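Sección 4. Puesta en marcha de la tarea «puerta con tirador»

Esta sección corresponde al kit de manipulación doméstica Plevitz con pinza Vundell de dos dedos. Antes de empezar hay que haber terminado la sección 3 (anclaje del brazo y comprobación de la parada de emergencia). Si el brazo se ha movido de su base después de esa comprobación, repítala entera.

4.1 Material necesario

- Brazo montado y con el firmware 2 o posterior.
- Pinza Vundell con los dedos largos. Los cortos, que vienen en la bolsa pequeña, son para la sección 6.
- Un electrodoméstico con puerta batiente y tirador vertical. El kit no lo incluye.
- Llave Allen y bridas de la caja de accesorios.
- Consola Kinsella instalada en el ordenador de control.

Nota: sirve un aparato usado. Debe estar desenchufado de la red durante toda la tarea y la puerta tiene que abrir y cerrar a mano sin engancharse.

4.2 Colocación del aparato

1. Retire del tablero todo lo que no intervenga en la tarea.
2. Apoye el aparato girado en diagonal respecto al bastidor, con la puerta orientada hacia la zona libre.
3. Abra la puerta a mano hasta el tope. No debe tocar los perfiles ni la base del brazo en ningún punto del recorrido.
4. Empuje el aparato con la mano a la altura del tirador. Si desliza, ponga debajo las almohadillas antideslizantes.
5. Marque las esquinas en el tablero con cinta. Si más adelante el aparato se desplaza, podrá volver a la misma posición sin recalibrar.

Precaución: no atornille el aparato al bastidor. En caso de choque es preferible que ceda el aparato y que el esfuerzo no llegue a la muñeca.

4.3 Aproximación y punto de referencia

La consola pide un punto de referencia antes de aprender el arco de apertura. Se toma en el borde superior de la puerta, en el lado opuesto al tirador, siempre con los dedos apuntando hacia abajo.

1. En Kinsella, abra Tareas > Puerta > Referencia.
2. Seleccione velocidad lenta. El valor de fábrica para esta pantalla es 139 y no conviene subirlo.
3. Lleve la pinza por encima del aparato y bájela por delante de la puerta.
4. Acérquela en pasos cortos hasta dejarla pegada al borde superior.
5. Pulse Guardar punto.
6. Retire la pinza hacia arriba, nunca hacia un lado.
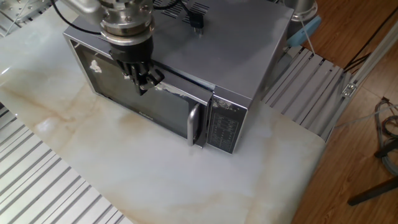
El cableado de la pinza es la causa más frecuente de que la referencia salga mal. Un cable demasiado tenso tira de la muñeca y uno demasiado suelto acaba delante de la puerta. Deje un bucle amplio y compruebe por dónde pasa con el brazo ya bajado, que es cuando cambia de forma. Con un microondas como este, el cable negro puede cruzar por encima de la tapa, con el conector pequeño apoyado hacia el centro, siempre que no llegue al hueco entre la puerta y el marco. Revise también la puerta: los roces blancos y los desconchones del borde superior no impiden hacer la tarea, pero conviene elegir el punto de referencia en una parte lisa del borde. Las pegatinas o restos de papel en el cristal se pueden dejar si no se mueven entre una sesión y otra.

4.4 Aprendizaje del arco

1. Sitúe la pinza abierta frente al tirador, a media altura.
2. Cierre los dedos hasta que la consola indique contacto. No apriete más.
3. Active el modo guiado y acompañe el brazo con las dos manos mientras abre la puerta.
4. Deténgase antes del tope y pulse Fin de arco.
5. Vuelva a cerrar la puerta en modo guiado, por el mismo recorrido.
6. Repita los pasos 3 a 5 hasta que la consola acepte el arco.

Precaución: mantenga los dedos fuera del espacio entre la pinza y el tirador. El modo guiado no desactiva el cierre.

Nota: en los tiradores curvos el agarre es más estable en la parte recta central. Cerca de los anclajes la pinza tiende a girar.

4.5 Errores de esta pantalla

Error 616: la posición medida no coincide con la referencia guardada. Compruebe las marcas de cinta, recoloque el aparato y repita 4.3. Si el error vuelve a aparecer, revise el apriete de los dedos.

«Contacto no detectado»: los dedos cierran sin llegar al tirador. Baje o adelante la pinza y vuelva a probar.

«Arco incompleto»: se ha soltado el modo guiado antes de pulsar Fin de arco. No hace falta borrar la referencia.

Al terminar, lleve el brazo a reposo desde la consola y espere a que se apague el indicador - cortar la corriente antes puede dejar la pinza cerrada sobre el tirador.

Comentarios (4)

Iman Slaoui
En el paso 4 de la aproximación, ¿los pasos cortos se dan con el mando o con las flechas de la consola? Con el mando me cuesta no pasarme.

Bheki Coetzee
Con las flechas. Con el mando a mí también se me iba. Manteniendo pulsada la tecla de mayúsculas el paso es todavía más corto.

Gemma Birkett
Me salió el 616 toda la tarde del domingo y era una almohadilla mal puesta, el aparato cojeaba. Estaría bien añadirlo a la lista de errores.

Hemant Chauhan
La traducción anterior decía «lado del tirador» en 4.3. Gracias por corregirlo, perdí bastante tiempo con eso.

Artículos relacionados

- Sección 3. Anclaje del brazo y parada de emergencia
- Sección 5. Puertas abatibles hacia abajo
- Sección 6. Botones y mandos giratorios con dedos cortos
- Cambio de los dedos de la pinza Vundell
- Bastidor Skerkton: montaje de perfiles y escuadras
- Kinsella: copia de seguridad de las tareas guardadas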